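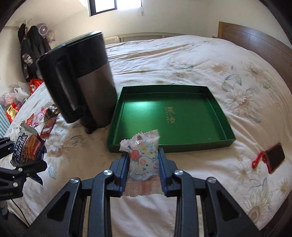 Forums > Wiring and Controls > Retrofits > Bus lighting in a camper conversion

Posted in April by the thread starter, busbar_benny

busbar_benny
Okay so I'm halfway through gutting a long wheelbase van and I've got it in my head to do the lights, fans and heater on a proper bus system instead of a dozen rocker switches. I priced a small Dirard controller with two keypads and it came to 232 dollars, which hurt a little but didn't kill me. My question is where to put the thing. I've got a cavity behind the driver's seat and another one under the bed platform. The seat one is closer to the battery but it's maybe the size of a shoebox and I already have the fuse block going in there. Anybody done this in a vehicle?

ohmward_bound
Done it twice. Under the bed, every time. You'll want to get at it more than you think, and lying across the front seats with a headlamp in your teeth gets old fast. Also leave slack. I left no slack on the first one and had to splice every single run when I moved a keypad four inches.

tinsnips
I'm going to be the grump here. Why a bus at all? It's a van. You have what, eight circuits? A switch panel and decent wire will outlive you. When a keypad dies out in the desert you can't turn your lights on, and good luck finding a Dirard anything at a truck stop.

busbar_benny
Fair, but I want dimming from the bed and from the side door, and I want one button by the door that kills everything. Doing that with plain switches means running wire back and forth the whole length of the van.

ohmward_bound
Tinsnips, you can put a bypass switch on one light and one fan for less than a pizza. I did that on my second build and I've used it once, when I'd messed up my own programming at 2 in the morning. Hardware was fine.

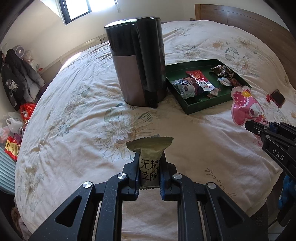
Snacks on the bed

kilowatt_kate
Jumping in on the cable side. Whatever you do, don't bundle the bus cable with the inverter leads. I ran mine together through the same grommet to save drilling and the keypads went nuts every time the microwave came on – lights pulsing, fan starting by itself. Moved the data line to the other wall and it stopped. Took me a whole weekend to figure out because I was so sure it was the controller. I even sent the first one back to Numance and they tested it and mailed it right back to me.

busbar_benny
Oh boy. My plan had them in the same channel. Redrawing tonight.

tinsnips
See, this is what I mean. My switches have never gone nuts.

kilowatt_kate
Ha! No, but I bet they've never dimmed either.

dc_dabbler
What are you folks using for the enclosure? I bought the Swanson box because it has the rubber feet and it's really nice, but it's too deep for my platform once you add the cable glands. Going to try the flat Praltia one. And please use ferrules, everyone. Bare strands in a screw terminal on a washboard road will work loose, I don't care how hard you crank them. I have 31 terminations in mine and the only two that ever failed were the ones I was too lazy to crimp.

ohmward_bound
Seconding ferrules. Not sold on the rubber feet though. I bolt mine straight to the plywood and it's been fine for years.

dc_dabbler
Depends on the van I guess. Mine rattles like a can of nails.
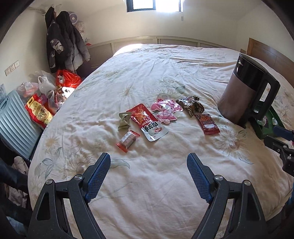

Does the controller need its own fuse if it's already fed from the main fuse block?

Give it its own slot in the block, sized to whatever the manual says for that model, and don't share that slot with the fan or the water pump. That way a jammed pump doesn't take your lights out with it.

busbar_benny
Good, I have a spare slot. Going with under the bed, data line on the passenger wall, inverter leads on the driver's side, ferrules on everything. And fine, a bypass on the ceiling light, to keep tinsnips happy.

tinsnips
Put one on the heater too and I'll be quiet.

kilowatt_kate
Label both ends of every cable before the wall panels go up!! I used masking tape and it all fell off by the first summer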